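Wednesday's session was the trip to Plavunham, so these notes are a bit different from the usual ones. There are no slides to go with them. I've typed up what I scribbled on the coach home, tidied the order a little and added the reading and the exercise for next time. If you missed the coach (two of you did, I have your emails) you should be able to follow it all without having been there.
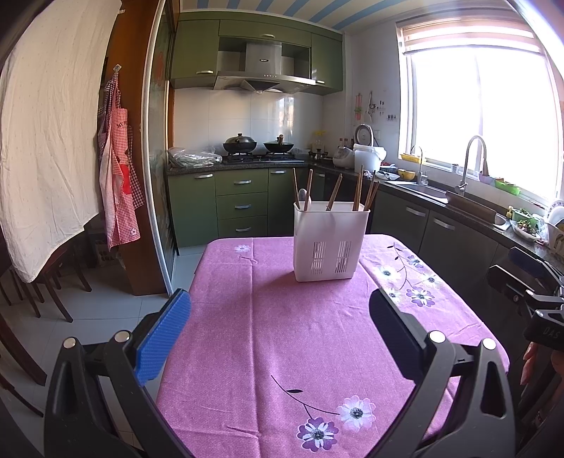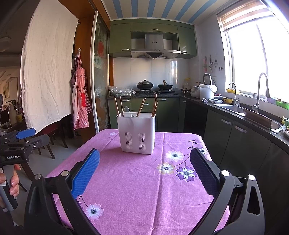
*Teaching Robots by Hand, course notes, vol. 4, p. 148*

## Where we went

Jumura had its open day on 6 October 2021, and Gönül Özkan very kindly let us have the kitchen before the public session started. Most of you know her name from the May guest lecture. She runs the demonstration side there, meaning the people who do tasks by hand so that a robot can learn from them later, and she talks faster than I do, so apologies if my notes have holes.

I'd half expected a lab. You know the sort of thing, grey benches, yellow tape on the floor, one lonely apple on a plate. What we got was a kitchen with a flowery tablecloth, green cupboards, a rice cooker in the corner and checked aprons on a hook! I'll come back to why I was so pleased about that.

The job we watched was dull to describe and quite hard to do well. A white plastic utensil holder stands on the table with chopsticks and a spoon in it, and the person doing the demonstration takes things out and puts them back using a pair of hand-held grippers, one for each hand. You squeeze, the jaws close. You let go, they open. Gönül did it first and made it look like nothing at all. Then we had a go, and it stopped looking like nothing.

## What I want you to take from the grippers

We spent the first two weeks on teleoperation, where you sit in one place and drive a robot arm in another. The hand-held approach throws the arm away for the recording stage. You carry the gripper yourself, you walk up to the table, you do the task. The arm comes in later, with a gripper of a matching shape on the end, and tries to copy.

A few points from the discussion, in the order they came up.

**You lose your fingers.** This sounds obvious, and then you try to pick one chopstick out of a bunch. With your own hand you'd roll it away from its neighbours with a fingertip, probably without noticing you'd done it. With two flat pads you can't roll anything. You have to come in from the side where there's a gap, and if there isn't a gap you have to make one. Several of you found this out by lifting four chopsticks at once.

**The pads matter more than the jaws.** The pads are textured, and I asked whether that was mostly about grip. Gönül's answer was that grip is half of it. The other half is that people relax when they trust the pad, and relaxed people squeeze less and move more smoothly. I'd never thought of it from the demonstrator's side before. Please write that one down if you didn't on the day.

**Two hands are more than twice the trouble.** One gripper steadies the holder, the other does the lifting. Fine. But you then have to decide which hand goes first, when the steadying hand lets go, and what it does with itself in the meantime. Everybody's spare hand drifted about. Mine did too. A learner that copies everything will copy the drifting, so the Jumura people are trained to park the spare hand somewhere sensible and leave it there.

**Slow isn't the same as careful.** I think this was the one that surprised you lot most. If you creep towards the chopstick, stop, look, creep again, you've recorded a lot of stopping. Gönül would much rather have a steady reach at a normal speed, even if it ends in a slightly ugly grasp. She asked one of you to hum while doing it (you know who you are), and the reaching did get smoother!

## Why a real-looking kitchen?

Back to the tablecloth. There was a good question from the back about whether all that pattern makes the problem harder than it needs to be. Flowers on the cloth, bright light from the window, shiny tiles, a plate of chopped vegetables over by the sink that has nothing to do with anything. Wouldn't you start with a plain table?

My own view, and I said so at the time, is that it depends on what you're trying to find out. If you want to know whether your grasp planner works, have a plain table. If you want a robot that can one day be let loose in somebody's home, then the tablecloth is the problem, or a fair chunk of it, and you may as well meet it early. A learner fed only on plain tables can pick up all sorts of daft habits. It might decide that anything that isn't table-coloured is an object, which works beautifully until the first printed daisy.

Gönül was more cautious than me. She pointed out that one fussy kitchen is still one kitchen. If every demonstration has the same cloth, the learner can lean on the cloth just as happily as it would lean on bare wood. What you want is change from one session to the next, so they move the holder, swap what's in it, alter the blind, use a different cloth, and then go and do the whole lot in another room. I've marked this as likely to come up again in the written assignment. Hint, hint.

We also talked about slots. The holder has those narrow vertical openings in the front, and you can see something dark through them. To you and me that's plainly a container with gaps in it. To a depth sensor, thin gaps and thin sticks are both a nuisance, and here you've got the two right next to each other. Have a think about what sort of errors you'd expect near the rim of the holder compared with the tips of the chopsticks. We'll start with that on the board next time.

## The numbers on the whiteboard

A few of you were copying these down and got them muddled, so here they are properly. They're from the practice log for the chopstick task, and Gönül was happy for us to use them in class.

| Item | Number |
|---|---|
| Demonstrations recorded | 546 |
| Set aside after checking | 148 |
| People who recorded them | 15 |

The middle row caused a bit of a stir. It seems like a lot to set aside, I agree. But "set aside" covers several different things: a dropped chopstick, a tracking wobble, somebody starting before the recording did, and my favourite, a perfectly good demonstration of the wrong task. They aren't deleted. Failed grasps in particular are kept in their own folder, and there was a nice little argument over lunch about whether a learner should get to see them. I'm on the side of yes, with labels. Gönül is on the side of yes, eventually.

Please don't quote these in your assignment as if they were a published result. They're one log for one task. Say where you got them.

## Things I'd forgotten to mention on the day

The tracking question. Somebody asked how the system knows where the gripper is if there's no arm attached to tell it. I gave a rushed answer at the door with my coat half on, so, again: with an arm you read the joint angles and work forwards to the hand. Without one you have to estimate the motion some other way, usually from images together with a motion sensor, and small errors pile up as you go. That's week six. If you want a head start, read the first half of the odometry chapter and skip the proofs.

Also, reach. A person can lean, shuffle sideways, go up on tiptoe. The arm bolted to a stand can do none of that. So you can record a lovely demonstration that no arm on the premises is able to repeat. At Jumura they check the recorded path against the arm's reach afterwards, and anything that falls outside gets flagged. I'd like you to think about whether it would be better to warn the demonstrator while they're doing it. I honestly can't make up my mind. A beep in your ear every time you lean is going to make you move very oddly.

## Exercise for next week

Pairs, please, and this works best at your own kitchen table.

1. Find a jug or pot and put a handful of long thin things in it. Chopsticks, pencils, knitting needles, whatever's about.
2. Take one out using two wooden spoons held flat, no fingers. Put it back. Do this 15 times, swapping over whenever you get fed up.
3. Your partner writes down every grasp: where it started, which side you came in from, and what happened to the neighbours.
4. Change one thing (the cloth, the light, the position of the pot) and do it again.
5. Write a page on which of your notes a robot could use and which only make sense to a person.

Bring the page to the Villalobos room, which we've got for the rest of term while the Candley lab has its floor done. Same time as usual. Paper copies if you can, the projector in there has a mind of its own.

Coach money: I still need it from four of you. And whoever left a blue scarf on the back seat, it's on the hook behind my office door.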